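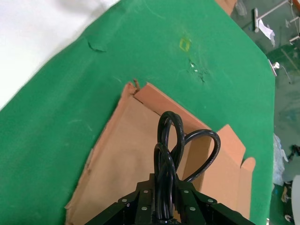 November 24, 2024. Cables and power supplies, back bench. Carrying on from the list Tamunoemi started earlier in the month. The stock sheet says we hold 215 mains leads and adapters between the two rooms, and I don't believe it, so everything is coming out of the drawers and going through the bench in cardboard boxes. I laid the green felt down first to stop things sliding about. The felt is getting tired: there is a scuffed patch with small tears in it, and the pale smudges haven't shifted with the clothes brush. It will do for this job but I wouldn't put optics on it. Left the square of yellow tape where it was. If someone still needs that as a marker, please write on the wall sheet what it marks.

Sorting rule, so that we all do it the same way: bare leads go with bare leads, anything with a brick on it is an adapter, even if the brick comes off. Loose figure-of-eight leads with no obvious parent go in the Dundell drawer for now. Anything with damaged insulation gets cut in half before it goes in the scrap bin. Last year somebody put a nicked one in whole and it came back out again.

Coiling: over-under, loops no bigger than a dinner plate, one hook-and-loop tie near the plug end. No tape. Amarachi found three leads from the Virthorpe job that had been taped and the glue had gone soft all down the sleeve. White spirit took most of it off. She has put them back into use but they still feel tacky to me.

Labels: output voltage and current on a flag label at the low-voltage end, copied off the brick itself and not from the old sheet. The old sheet has at least one 12 V unit down as 19 V. Where the print on the brick has worn away, measure it open circuit, write the reading with a question mark and put it aside for Tamunoemi, who has the load box.

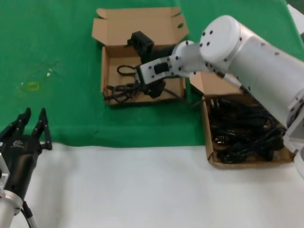
Adapter and cords at the boxes, green cloth to the back, white cloth to the front.

The fuller box is packed solid and it's a nuisance to get one cord out without bringing its neighbours. I'd go for shallower layers next time, or stand the coils on edge. The boxes themselves are all right. They fold flat and we have plenty from the Visterley delivery. The flaps want folding well back or they catch on your sleeve.

The adapters are slower than I'd planned for. Each one has to be untangled from its own cord before you can read the rating, then coiled again. I allowed 10 minutes a box and it's nearer twice that if there are many bricks in it.

PAT stickers: the tester's log is up to 2,741 and the next roll starts there, so don't use the half roll in the tin, which is from the old numbering and stops at 2,000. I'll bin it once I've checked that nothing on the shelves still carries one.

Still to do:
Figure-of-eight drawer, all of it.
Ask Balogun whether they want their two extension reels back or whether we are keeping them.
New hook-and-loop ties, the narrow ones.
Amarachi to type up the adapter list, voltage first and then connector size.
Wash the white cloth.

The old stock sheet stays pinned up until the new one is finished. Please don't cross things off it in the meantime, I'm using it to compare.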